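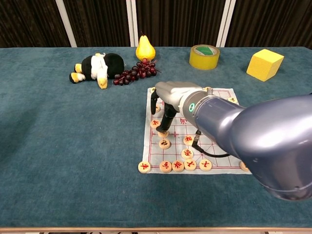 **Tala Abu Hammour**
Member services coordinator, Cindarville Tool and Toy Library

We get the same questions at the desk and by email, so the answers are collected on this page. If yours is missing, write to the desk or call during opening hours.

## Joining

**Who can join?**

Anyone 18 or older who lives or works in Cindarville. Bring a photo ID and something with your local address on it, such as a utility bill or a pay stub. A phone screen is fine for the second one.

**What does it cost?**

A household membership is $2 a month, billed once a year in March. If you join partway through the year you pay only for the months left. Children under 18 are covered by a parent's membership and can pick out their own toys and games, but an adult has to check them out.

**Can a daycare or a small business join?**

Daycares, yes, on a group membership. Businesses can borrow toys and kitchen items but not power tools. Our insurance doesn't cover paid work.

## Borrowing

**How long can I keep things?**

Toys, puzzles and board games go out for three weeks. Hand tools go out for two. Power tools, the carpet cleaner and the tile saw go out for four days. You can renew once online if no one has put a hold on the item.

**How many things can I have at a time?**

Six per household, and only one of them can be a power tool. A set in a single bin counts as one item.

**Do you deliver?**

Trotport picks up and drops off for members inside the city limits. You book and pay on their side, and the driver needs your member number. Items over 50 pounds have to be collected in person at the Lambrechts Street entrance, where the ramp is.
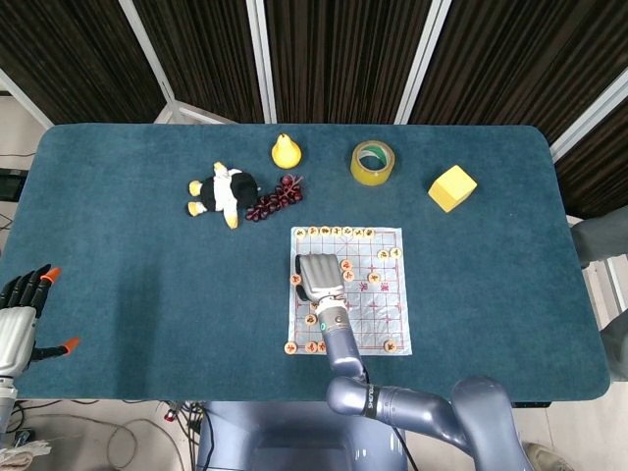

**What happens if I bring something back late?**

Your account is paused until the item comes back, and then it opens again the same day. We don't charge daily fines. After 30 days we treat the item as lost and bill you for a replacement.

**Something broke while I had it. What now?**

Tell us when you return it. Normal wear is on us, and that includes dull blades, frayed cords and split seams. If an item was dropped, left in the rain or used for something it wasn't made for, we may ask you to pay for the repair, up to a limit of $200. Please don't fix power tools yourself.

**A puzzle piece turned up under my couch. Do you still want it?**

Yes. Put it in an envelope with the puzzle's name on it and drop it in the return slot. We hold incomplete puzzles for six months before giving up on them.

## Reservations and donations

**How do I reserve an item?**

Log in to Gramoveo with your member number and choose "Place hold." You'll get a text when the item is ready, and we keep it on the shelf until closing time the next open day. The catalog lists 600 items, and 354 of them are toys and games.

**Do you take donations?**

We take working hand tools, complete board games and clean toys in good shape. We can't take car seats, cribs, bike helmets or anything that runs on gas. Email a list to Kha Lò, who handles intake, before you load the car. Large donations are accepted by appointment, between 10 a.m. and noon.

**Can I get a receipt for my taxes?**

Ask at drop-off. The receipt lists the items, and you fill in the value.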